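Chapter 7
Segmenting Two-Handed Work: Holds, Contacts, and Fits

Earlier chapters treated a demonstration as a single path from a start state to a goal state. The path was sampled, smoothed, and handed to a learner. For pick-and-place work with one arm this is often enough. It fails for tasks in which both hands share an object, because the useful information sits in short periods when the hands barely move. A smoothing step tuned for reaching motions will remove exactly those periods.

This chapter develops a method for cutting two-handed demonstrations into labeled segments using head-view video alone. The method was developed for the Terau study of drink preparation, and most of the worked material in the chapter comes from that study. Readers who have not yet covered hand pose estimation should review Section 3.4 before continuing.

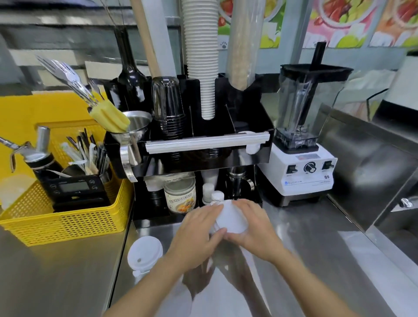
Wesard, 2023-02-17

7.1 The Hold as a Unit

The first session notes of the Terau study list three kinds of segment: reach, hold, and release. A hold was defined as any interval in which at least one hand stays in contact with an object and the wrist speed remains below a fixed threshold. The definition is simple to compute, and it has a known weakness. When both hands wrap around a paper cup, the rule returns one hold. It does not say whether the hands are sharing the load, or whether one hand is steadying the cup while the other prepares to leave it.

Parviz Naseri proposed assigning a role to each hand within each hold. A hand is marked as support if its contact region is stable over the interval, and as active if its contact region shifts or if the fingers change shape. Both hands may carry the same role. The case of two support hands is common in counter work and should not be treated as an error in the labels.

Roles are assigned over an interval and never from a single image. A still image gives contact and hand shape. It does not give direction of motion. Annotators in the study worked with a window of 42 images centered on the instant being labeled, and were told to leave the role blank if the window did not settle the matter.

7.2 Contact with Fixtures

Objects on a work surface fall into two groups for our purposes. Movable objects, such as cups and lids, change position during normal work. Fixtures, such as racks and rails, are expected to stay where they are. The division is convenient because a fixture can serve as a reference for head motion. If the rail across the front of a rack shifts in the image, the head has moved, and the shift can be subtracted from the hand track.

The assumption breaks when a worker handles the fixture itself.

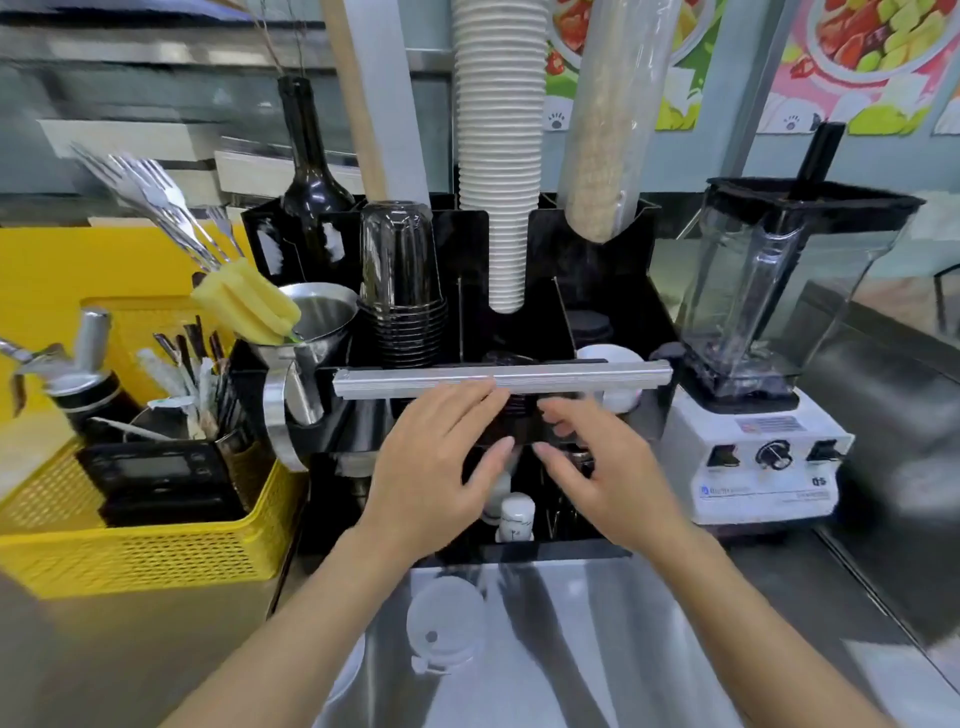 Figure 7.2. Both hands on the aluminum bar at the front of the organizer. A lid lies on the counter just below.

In such a case the hand track and the reference are no longer independent. If the bar moves with the hands, subtracting its shift will cancel the hand motion, and the segmenter will report a long hold in which nothing takes place. The remedy used here is to keep at least three reference regions and to drop any region that overlaps a detected hand. In the Terau set, the blender base and the yellow basket served as the second and third references. Neither is ideal. The basket holds loose tools that stand above its rim and hide one another differently as the head turns, so the reference region should be limited to the mesh side.

Polished steel calls for a further check. Forearms and cups reflect in the counter, and a contact detector trained on matte surfaces may report contact between a hand and its own reflection. We discard any contact whose predicted point lies on the counter plane unless the depth estimate for the fingertip agrees with it.

7.3 Fitting Operations

A fitting operation brings two parts into a fixed relation, as when a lid is seated on a cup. The visible motion is small. The force, which determines whether the fit succeeds, cannot be measured from video.

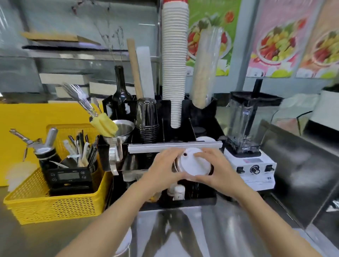 It follows that the segmenter must rely on indirect evidence. Three sources are used: the distance between the two hands, the tilt of the upper part relative to the rim of the lower part, and the time at which the pressing hand leaves. The first two are continuous and can be tracked. The third is an event and is often the most reliable of the three, provided the hand does not come back.

Valbona Grgić tested the three sources on 1208 labeled segments recorded at the Wesard and Zonham sites. Of these, 268 were fitting operations. Tilt alone located the start of the fit well but placed the end too early, at the moment the parts became level. Adding the departure time of the pressing hand corrected most of this error. Hand distance contributed little once the other two were present, and it is kept in the model only for intervals in which the rim is hidden.

7.4 Handling a Part Before a Fit

Many workers turn or tilt a lid in both hands before seating it. Some do so to find the sip hole, others to change grip. An early version of the segmenter merged this handling with the fit that followed, and the merged segments were too varied in length to be useful for learning.
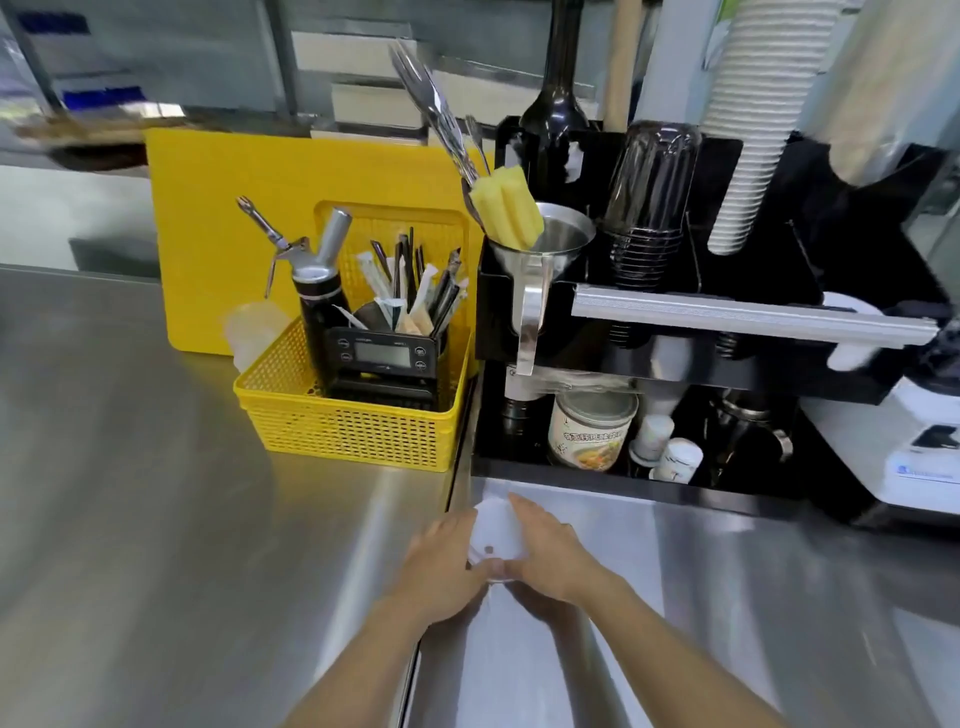

Figure 7.4. A lid held tilted between the hands, sip hole near the lower left edge.

The current version opens a separate segment, called a pre-fit, whenever a part that can be fitted is held in one or both hands and its mating part is not in contact with it. The pre-fit closes at first contact between the two parts or when the part is set down. A pre-fit need not lead to a fit. The Shahbazi annotation guide, revised in August, gives the full rule along with its exceptions, and the exercises at the end of this chapter use its numbering.

With pre-fits separated, a second group of 602 segments was labeled by two annotators working apart. Disagreements were concentrated at the closing boundary, where the fingers of one hand frequently cover the point of contact. Section 7.5 describes a boundary model that returns an interval in place of a single time, and shows how a learner can be trained on targets of that form.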